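Home Stories Essays Archive Contact
Last updated: March

The Fourth Screw

1. Before lunch

Floor Goossens had closed lids for nine years. She knew the gray boxes of Costum better than she knew her own kitchen. A lid has four screws. You start them all with the fingers, you turn each a little, and only then you make them tight. If you hurry with the first one, the last one will not go in straight, and the box comes back from the customer with a letter.

On Friday she was asked to come upstairs and tell her opinion.

"Only look," said Cyril Bloxham. "You don't need to be polite."

He was responsible for the new bench, and he had slept badly. Dufour wanted 500 boxes before the summer, and the director wanted to know if the two arms could do 200 of them. Floor put her bag under a chair and looked at the table by the window. Behind the glass the trees were very green. The screws stood upright in small green blocks on pieces of cardboard, with their heads up, waiting. She liked this. At her own place downstairs the screws were in a dish, and she had to feel for them.

The arms began. They were slower than she had expected, and much quieter.

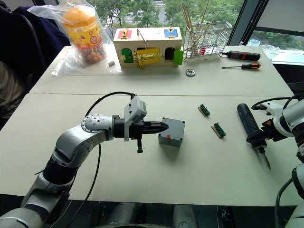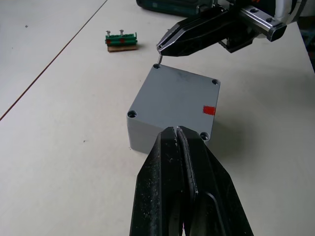
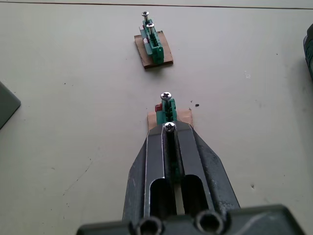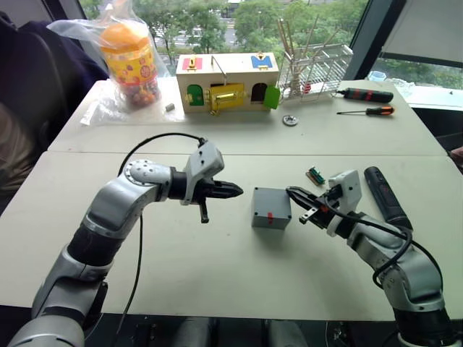

2. After lunch

The first screw fell. It rolled under the chair and stopped against her bag, and Floor picked it up and held it in her hand for the rest of the afternoon without noticing.

The second try was better. The screw went down into its corner and stood there, a little crooked, like a person who has entered the wrong meeting. Cyril did not breathe. Then the tool came down on it and the screw became straight.

"How long was that?" asked Floor.

"3 minutes."

"For one screw."

"Yes. For one screw."

She thought about it. In her first year she had also been slow. Her teacher then was an old woman from Ostia who never said that something was good. She only stopped standing behind you. Floor had closed 2,918 lids before the woman went to stand behind somebody else. She knew the number from the notebook in which she had written every tray.

"It holds the box well," she said. "I don't hold it so well, in the afternoon. My left hand gets tired."

Cyril wrote this down. She saw that he wrote only the first sentence, and she waited until he wrote the second one too.

"And the rest?" he asked.

"It doesn't feel when the thread catches. You see how it pushes? It should go backward first, half a turn, until there is a small click. Then forward."

"Nobody told us about a click."

"You didn't ask downstairs."

He looked at the paper from Stomell, the supplier, in which there were many pages about force and not one word about a click. Then he pulled a second chair to the table and asked her to sit.

Floor opened her hand and found the screw. She took a lid and a box, set the screw in its corner, and turned it slowly backward, so that he could listen.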